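About Nukadska

Nukadska sorts, packs and labels small items for firms that would prefer not to do it themselves. We started with 16 people, a leaky roof and a contract to put Rostico garden fittings into bags. The roof has since been fixed. We still do the garden fittings.

For most of our history the work was done by hand, and the hands complained. So did the wrists and the shoulders. When Joni Kemppainen took over as general manager, she read the injury book from cover to cover on her first afternoon and came out of the office looking for someone to talk to about machines. That conversation has now gone on for years and shows no sign of finishing.

What we do now

The dull end of the job is going over to automation a piece at a time. A robot is taught a task by the people who used to be stuck with it, which means a good deal of picking something up, putting it down and picking it up again while a machine takes notes. Staff who said they could do this work in their sleep have been asked to do it awake, slowly, and with commentary.
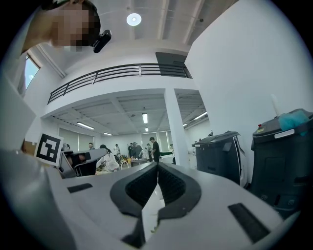 Page last changed: 20th April

The floor is louder with opinion than it used to be. Yasmine Morsy spent eleven years on the Amrani line and is now our head of training, a title she says covers both the robots and the engineers. Her rule is that no task goes to a machine until the person who does it has signed the sheet. Some sheets have been sitting in her tray since December. One has a drawing on it.

What it has changed

Nobody lost a job when the first cell went in. We put that in writing beforehand, and a few people framed it. What did go was the night shift, mourned by one forklift driver who liked the quiet. Packers who move across to teaching or fault-finding go up a pay grade, and anyone who tries it and hates it can have their old bench back.

It hasn't all been smooth. Our first system, Fikudton, was bought from a very glossy brochure and handled 224 of the 561 products we had on the books. The rest it dropped, squashed or regarded with what looked like contempt. We kept the name for the staff newsletter, so the money wasn't entirely wasted.

Working here

We hire people who notice things and will say so, preferably before the pallet is wrapped. You don't need to know any programming. Tea is free, the biscuits are contested, and the good parking spots go to whoever starts at six.

Visitors are welcome by arrangement. Ask for Yasmine at the front counter, and wear closed shoes.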